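Häufige Fragen zu Aufmaß, Lieferung und Pflege unserer Tischplatten

Stand: 23.5.25

Auf dieser Seite haben wir die Fragen gesammelt, die uns am Telefon und per E-Mail am häufigsten gestellt werden. Sie gelten für alle Platten, die Sie bei Pronder nach Maß bestellen, also für Schreibtische, Esstische, Werkbänke und Arbeitsflächen. Für Küchenarbeitsplatten mit Ausschnitt für Spüle oder Kochfeld gibt es ein eigenes Merkblatt, das wir auf Anfrage zuschicken.

Bestellung und Aufmaß

Welche Maße sind möglich?

Die kleinste Platte, die wir zuschneiden, misst 30 x 40 cm. Die größte Länge in einem Stück beträgt 311 cm, die größte Breite 122 cm. Längere Platten fertigen wir in zwei Teilen mit Plattenverbindern. Die Fuge bleibt dabei als feine Linie sichtbar.

Wie genau wird zugeschnitten?

Die Toleranz liegt bei einem Millimeter auf die gesamte Länge. Wenn die Platte zwischen zwei Wände passen soll, messen Sie bitte an drei Stellen: hinten an der Wand, in der Mitte und vorne. Maßgeblich ist der kleinste Wert. Davon ziehen Sie noch einmal drei bis vier Millimeter ab. In Altbauten sind die Ecken selten rechtwinklig, dort empfehlen wir eine Schablone aus Karton.

Kann ich eine Schablone einschicken?

Ja. Beschriften Sie die Schablone auf der Oberseite mit "oben" und mit Ihrer Auftragsnummer. Rollen Sie den Karton, bitte nicht falten. Ein Knick verändert das Maß leicht um zwei Millimeter, und wir müssten dann nachfragen.

Welche Stärken gibt es?

Platten mit Schichtstoffoberfläche liefern wir in 19, 25 und 38 mm. Für einen Schreibtisch mit Gestell reichen 25 mm bis zu einer Länge von 180 cm aus. Darüber sollte eine Längstraverse unter der Platte sitzen, oder Sie wählen die Stärke 38 mm.

Kann ich vorab ein Muster bekommen?

Wir verschicken bis zu vier Handmuster kostenlos. Legen Sie das Muster bitte für einen Tag an den Platz, an dem der Tisch stehen soll, und sehen Sie es sich morgens und abends an. Gerade helle Farbtöne wirken unter warmem Kunstlicht deutlich gelblicher als am Fenster. Für Reklamationen wegen des Farbtons gilt das Handmuster und nicht die Bildschirmansicht.

Dekore und Oberflächen

Worin unterscheiden sich Creme, Altweiß und Reinweiß?

Reinweiß ist ein kühler Ton und passt zu weiß lackierten Fronten. Altweiß enthält einen kleinen Grauanteil. Creme ist der wärmste der drei Töne und wird oft mit Eiche oder Buche kombiniert. Nebeneinander sind die Unterschiede gut zu erkennen, einzeln im Raum oft nur schwer. Wer vorhandene Möbel ergänzen möchte, sollte deshalb immer mit dem Muster vergleichen.

Glatt oder strukturiert?

Glatte Oberflächen lassen sich am schnellsten abwischen und eignen sich gut zum Schreiben ohne Unterlage. Strukturierte Oberflächen verzeihen mehr, vor allem Fingerabdrücke und feine Gebrauchsspuren. In den Rillen setzt sich allerdings Schmutz fest, wenn längere Zeit nicht gewischt wird.

Spiegelt eine helle, glatte Platte?

Ein wenig. Unsere hellen Schichtstoffe sind seidenmatt, unter Deckenleuchten entstehen aber weiche Reflexe. Störend ist das meist nur, wenn eine Leuchte genau gegenüber dem Sitzplatz hängt. Dann hilft es, den Tisch um eine halbe Armlänge zu verschieben oder eine Leuchte mit Abdeckung zu verwenden.

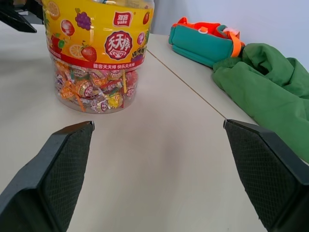

Helle, glatte Tischoberfläche mit schwachen Lichtreflexen.

Vergilbt das Material?

Bei normaler Nutzung in Innenräumen verändert sich der Farbton über Jahre kaum. Ein Platz direkt hinter einer Südscheibe ist stärker belastet. Decken Sie dort nicht dauerhaft eine einzelne Stelle ab, etwa mit einer Schreibunterlage, weil sich sonst mit der Zeit ein Rand abzeichnen kann.

Kanten und Bohrungen

Welche Kanten kann ich wählen?

Zur Auswahl stehen ABS-Kanten in Plattenfarbe, ABS-Kanten in Schwarz und Echtholzkanten in Eiche. Alle Kanten sind zwei Millimeter stark und an der Oberseite leicht gerundet. Kanten, die später an der Wand liegen, können Sie auf Wunsch unbeschichtet lassen. Wir raten davon ab, wenn in dem Raum feucht gewischt oder gekocht wird.

Bohren Sie Kabeldurchlässe?

Ja, mit 60 oder 80 mm Durchmesser. Geben Sie den Mittelpunkt der Bohrung an, gemessen von der linken und der hinteren Kante. Der Abstand zur Kante muss mindestens 50 mm betragen, gerechnet vom Rand der Bohrung. Abdeckungen gibt es in Weiß, Grau und Schwarz.

Kann ich selbst bohren?

Das geht. Verwenden Sie eine scharfe Lochsäge, kleben Sie die Stelle mit Malerkrepp ab und bohren Sie von der Oberseite. Legen Sie ein Reststück Holz unter, damit die Unterseite nicht ausreißt. Die Schnittkante muss anschließend mit Lack oder Silikon versiegelt werden, sonst zieht Feuchtigkeit in die Trägerplatte.

Passt die Platte auf mein vorhandenes Gestell?

In den meisten Fällen ja. Die Gestelle der Reihe Skitness haben ein eigenes Bohrbild, das wir auf Wunsch vorbohren. Bei anderen Herstellern brauchen wir eine Skizze mit Maßen oder Sie bohren selbst. Achten Sie auf die Schraubenlänge: Bei 19 mm Plattenstärke dürfen die Schrauben höchstens 16 mm tief eindringen.

Lieferung

Wie lange dauert die Fertigung?

In der Regel 14 Werktage ab Zahlungseingang. Bestellungen mit Schablone oder Echtholzkante dauern etwa eine Woche länger. Im September ist wegen der Wartung der Plattensäge mit Verzögerungen zu rechnen, der genaue Termin steht dann in der Auftragsbestätigung.

Wie wird geliefert?

Platten bis 120 cm Länge kommen mit dem Paketdienst. Alles darüber liefert die Spedition Kováčik frei Bordsteinkante. Der Fahrer meldet sich vorher telefonisch, bitte geben Sie deshalb eine Nummer an, unter der Sie tagsüber erreichbar sind. Das Tragen in die Wohnung ist im Preis nicht enthalten und kann bei der Bestellung dazugebucht werden.

Wie schwer ist eine Platte?

Eine Platte in 25 mm wiegt je nach Träger zwischen 16 und 18 kg pro Quadratmeter. Bei 160 x 80 cm sind das gut 20 kg. Tragen Sie die Platte hochkant und zu zweit. Stellen Sie sie nie auf einer Ecke ab, auch nicht kurz.

Was tun bei Transportschäden?

Vermerken Sie sichtbare Schäden an der Verpackung auf dem Lieferschein und lassen Sie den Fahrer gegenzeichnen. Packen Sie die Platte möglichst am selben Tag aus. Schäden, die erst beim Auspacken auffallen, melden Sie uns bitte umgehend mit zwei Fotos: eines von der ganzen Platte, eines von der beschädigten Stelle. Bewahren Sie die Verpackung auf, bis der Fall geklärt ist.

Pflege und Alltag

Womit reinige ich die Platte?

Lauwarmes Wasser, ein Tropfen Spülmittel und ein weiches Tuch genügen. Danach mit klarem Wasser nachwischen und trocken reiben. Bei hellen Dekoren entstehen Schlieren fast immer durch zu viel Reinigungsmittel. Scheuermilch, Stahlwolle und Schmutzradierer machen die Oberfläche stellenweise glänzend - das lässt sich nicht rückgängig machen.

Wie entferne ich Kugelschreiber und Filzstift?

Mit etwas Isopropanol auf einem weißen Tuch. Tupfen Sie von außen nach innen und wischen Sie mit Wasser nach. Testen Sie das Mittel vorher an der Unterseite der Kante. Bei Permanentstift müssen Sie den Vorgang mehrmals wiederholen.

Kann ich heiße Gegenstände abstellen?

Eine Tasse Kaffee ist kein Problem. Töpfe, Pfannen und Bügeleisen brauchen einen Untersetzer. Bei starker Hitze kann sich der Schichtstoff vom Träger lösen, und es bildet sich eine Blase.

Lassen sich Kratzer ausbessern?

Feine Kratzer können Sie mit der Reparaturpaste von Garkerel füllen, die es in unseren drei hellen Farbtönen gibt. Tragen Sie die Paste dünn auf, ziehen Sie sie mit dem beiliegenden Spachtel ab und lassen Sie sie über Nacht aushärten. Tiefe Kratzer bis auf den Träger bleiben auch nach der Behandlung sichtbar, sind aber wieder gegen Feuchtigkeit geschützt.

Hinterlassen Gummifüße Flecken?

Manche Gummimischungen geben Weichmacher ab, die in helle Oberflächen einziehen können. Betroffen sind vor allem Monitorständer, Tischlampen und Schraubklemmen. Filz oder Silikon unter den Füßen verhindert das. Bereits vorhandene Flecken gehen mit Isopropanol teilweise heraus, aber nicht immer vollständig.

Zahlung, Rückgabe und Kontakt

Kann ich eine Maßanfertigung zurückgeben?

Nein, nach Kundenmaß gefertigte Platten sind vom Widerruf ausgeschlossen. Zubehör, Gestelle und Kabeldurchlässe können Sie innerhalb der gesetzlichen Frist zurückschicken. Änderungen am Auftrag nehmen wir kostenlos entgegen, solange der Zuschnitt nicht begonnen hat. Am besten rufen Sie dafür an.

Welche Zahlungsarten gibt es?

Vorkasse, Lastschrift und Kreditkarte. Schulen und Behörden beliefern wir auf Rechnung. Legen Sie der Bestellung in diesem Fall bitte einen Auftrag mit Stempel bei.

Gibt es Rabatt bei größeren Mengen?

Ab zehn gleichen Platten erstellen wir ein eigenes Angebot. Schicken Sie dazu eine Liste mit Maßen, Stärke, Dekor und Kante. Ansprechpartner für Objektbestellungen ist Oskari Hämäläinen, Durchwahl 1479.

Ich habe eine Frage, die hier nicht beantwortet ist. Wohin wende ich mich?

Nutzen Sie das Kontaktformular und geben Sie, falls vorhanden, die Auftragsnummer an. Bei Fragen zum Aufmaß hilft eine einfache Handskizze mehr als eine lange Beschreibung. Sie darf ruhig mit Bleistift gezeichnet und abfotografiert sein, nur die Zahlen müssen lesbar sein.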